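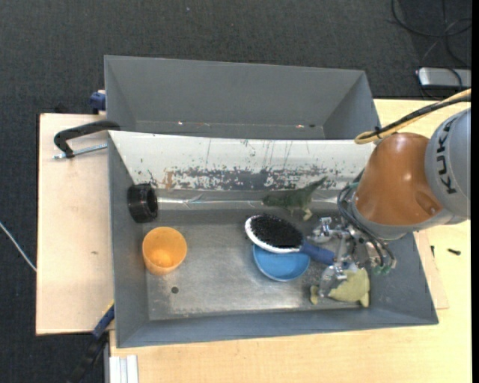 A dark grey carpet behind a wooden tabletop.

How is a carpet made?

Carpet has been used to cover floors for a very long time. It keeps feet warm and makes a room quieter.

What is it made of?
Some carpets are made of wool, which comes from sheep. Many others are made of nylon, a kind of plastic. To make nylon yarn, small chips are melted and pushed through tiny holes. The threads that come out are cooled and twisted together.

How does the yarn get its colour?
Yarn can be dipped in a bath of hot dye. Nylon can also be coloured while it is still melted. If two or three shades are mixed, the carpet looks speckled, and crumbs are harder to spot on it.

Putting it together
Most carpet today is tufted. A wide machine with hundreds of needles pushes yarn through a sheet of cloth, a bit like a giant sewing machine. The one at the Groltwood mill is 4 metres wide and has 868 needles. Each stitch leaves a loop. Loops can be left whole or cut to make a softer pile.

Glue is spread on the back to hold the loops in place, and a second layer of cloth is pressed on top. The carpet is then dried in a long oven and rolled up.

Words to know
Pile: the part of a carpet you walk on.
Tuft: a small bunch of yarn.

Written by Sidra Gondal
Last updated: Jul 19, 2023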